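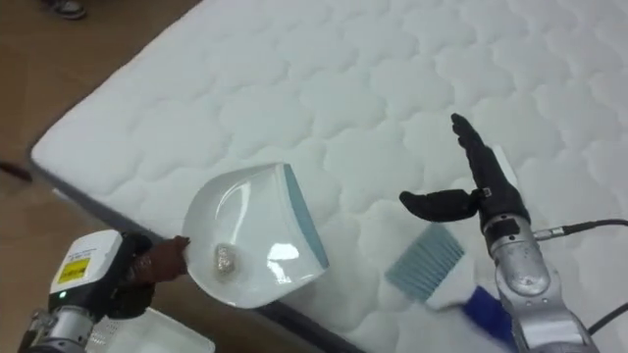 Week 1 notes: Why We Sleep the Way We Do (Home and Daily Life, 2021-01-06)

Welcome back, everybody! A few of you asked for written notes last term, so I'm typing these up from what I scribbled on my pad. They're a bit messy and they skip the part where I lost my place.

I started with a question: when you say "bed," what do you mean? Most of us mean the whole thing — frame, mattress, blankets, pillow. For a long stretch of English history, though, "bed" often meant the soft part, the sack you lay on. The wooden part was the bedstead. So when you read an old will and somebody leaves a daughter "my best feather bed," she's getting the stuffed thing, and she's probably very pleased about it, because bedding could be one of the priciest things a family had.

What went inside

Straw was the cheap choice, and people changed it when it got flat or buggy. Wool and feathers cost more. Corn husks were common in parts of this country (noisy, by most accounts). The cloth cover is called a tick, or ticking, and that's where the striped fabric gets its name. It had to be woven tight so the feathers didn't poke through.

Quilting comes up a lot in this course, so get the word straight now. It means stitching through layers to hold the filling in place. We tend to think of bedspreads, but people have quilted jackets, petticoats and padding worn with armor. If you don't stitch it down, the filling slides off to one corner. Anyone who has washed a cheap comforter knows this already.

Springs came into ordinary homes slowly, over the late 1800s and into the 1900s. Foam came later. Please don't write in your papers that one replaced the other overnight. Plenty of households had a spring mattress in one room and a feather tick in the next.

Sharing

We got stuck here for most of the hour, which I loved. Sharing a bed with brothers and sisters was normal, and travelers at an inn might share with a stranger. One of you asked if people minded. Some did! We have complaints in diaries about snoring, cold feet and blanket stealing. Having your own room is a pretty recent idea for most families, and in a lot of homes it still isn't how things work.

Reading for next week

The Trosier packet, first 20 pages. Skip the section on tax rolls unless you like that sort of thing (I do). Then look at the Rallis department store catalog from 1972, the bedroom pages only. It's on page 39 and the few after it. Notice who the ads are talking to, and what words they use for "comfortable."

Short paper

Pick one household object you use lying down or sitting still and write 800 words on where it came from. Blankets, alarm clocks and reading lamps are all fine. No phones, please, I've read enough of those. Bring a draft to the Ledo Room, not our usual one — Mallet Hall is closed for floor work until I hear otherwise.

Office hours are the same as last term.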